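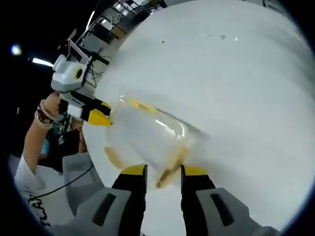
Figure 1. Clear plastic cup held at an angle, with a brownish residue at the lower end.

Residual Liquid in Disposable Drink Cups
Project report, second semester
Group members: Thenmozhi Nambiar, Ntombi Venter, Heledd Eynon
Supervisor: Diarmuid Breathnach

1. Background

In the student kitchen of Corkwood building there is one recycling bin for plastic cups, and most of what goes into it still has some drink at the bottom. The cleaning staff told us that the bag leaks when they carry it out, and that a bag with too much liquid is put in the general rubbish. Our group wanted to know how much drink is left in the cups and whether a short draining step before the bin makes a difference.

We chose clear cups for the whole project. In a paper cup the residue is difficult to see, and in a coloured cup the film on the wall cannot be judged at all.

2. Method

Cups were collected from the bin in January, between 10 am and 2 pm, when the kitchen is busiest. We collected 258 cups in total. Each cup was weighed as it came, then rinsed, dried with a towel and weighed again. The difference was recorded as residue. Cups which were cracked, or had food inside, were not used.

For the draining test we took 70 of the cups before rinsing. Each of these was turned upside down on a rack for two minutes and weighed one extra time. The scale was lent to us by Fatima Shezi from the chemistry store, and we checked it with a reference weight every morning.

3. Observations

Two kinds of residue must be separated. The first one is the pool, which moves to the lowest point when the cup is tilted. The second one is the film, which stays on the wall. In Figure 1 the pool can be seen at the lower end of the cup, and a streak of the same amber-brown colour is along the upper rim.

Draining removed most of the pool in nearly all the cups. The film was much less affected. Milky drinks left the heaviest film, and sweet iced tea was the second. Water cups were close to dry already.

We also noticed that the shape of the cup has an influence. Cups with a deep groove in the base kept liquid in the groove even when they were upside down. We did not plan for this and we have no separate numbers for it.

4. Problems

In the first week the cups waited on the bench for too long before weighing, so part of the liquid had evaporated. These measurements were repeated with new cups. Reading the colour of the film was also not easy, and Ntombi and Heledd sometimes gave different scores for the same cup. We used the average of both scores.

5. Recommendation

We propose to put a draining rack with a tray beside the bin, and a small sign with the words "Tip it out first". The tray should be emptied every afternoon. If the project continues next year, the new group should record the shape of the cup base from the beginning.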